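Skulport swing bridge – replace or refurbish?

kuruc_line
The options report for the Skulport rail bridge is out. It is the one over the tidal reach on the Nulldale branch. Total length 332 metres, one swing span in the centre and riveted truss approaches either side. Option A keeps the trusses and replaces the swing span with a fixed one. Option B is a new concrete bridge on the upstream side. I favour A. The approach spans were restrengthened for the heavier grain wagons and the report rates them as fair.

VSimko
Fair is for the steel. Read the foundations section. Two of the piers on the Nulldale side sit on timber piles and the divers found scour at both. You can paint a truss for another fifty years and it won't matter if the pier moves. I'm for B.

kuruc_line
Scour can be treated with rock. It has been done on plenty of old piers.

VSimko
It can, and then you inspect it after every flood and top it up. Whole-of-life cost is in the appendix and A only wins if you assume no top-ups.

brarnimau_papa
Worked on the Brarnimau crossing when they did the same job, fixed span in place of the swing. The hard part was the old pivot pier. It's round, the bearings all sat on a ring, and the new girders needed a flat seat at each end. We ended up casting a new cap over the top. Took longer than the girders did. If the Skulport estimate doesn't show a line for the pivot pier, I wouldn't trust it.
Apostolos Papadakis

kuruc_line
It shows one, but it's lumped in with bearings. Good point.

sabina_d
Does anyone know if walkers will still be able to get out to the viewing spot on the south bank during the works? I was there at the weekend and came home with mud to the knee, so the track could do with some gravel too. Jeans did come up all right after two washes.

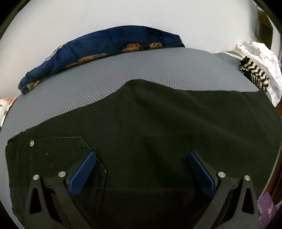 Black jeans laid flat on the mattress.

brarnimau_papa
South bank is marked as the laydown area under both options, so I'd expect it to be fenced. There's a ledge on the Kuruc side with a clear view of the swing span, and the track in is sealed most of the way.

mpan
What happens to the boats under A? A fixed span at the current level gives very little clearance at high tide.

VSimko
The channel upstream is only used by small craft now. Masted boats would be stopped under A. B is higher and lets most of them through. That's another reason I prefer it, although the higher deck means longer approach embankments and a steeper grade for loaded trains.

kuruc_line
The grade is my main objection to B. Loaded trains already come off the Nulldale curve slowly. Add a climb and you'll need a second loco on the longer ones.

mpan
The report says the existing locos can manage it.

kuruc_line
On dry rail. I'll put it in my submission. Submissions close March 12, 2020.

Recent topics
Brarnimau crossing – bearing replacement photos
Longest timber trestle still carrying trains?
Nulldale branch track diagram wanted
Pivot piers and what was built on them later

Comments
Rutilio Orozco: My father was a bridge operator at Skulport. The span was turned by hand until the motor went in, and it needed two men in any wind.
Muchen Pan: Is the motor still in place?
Rutilio Orozco: It was when I last saw it. The cabin has gone.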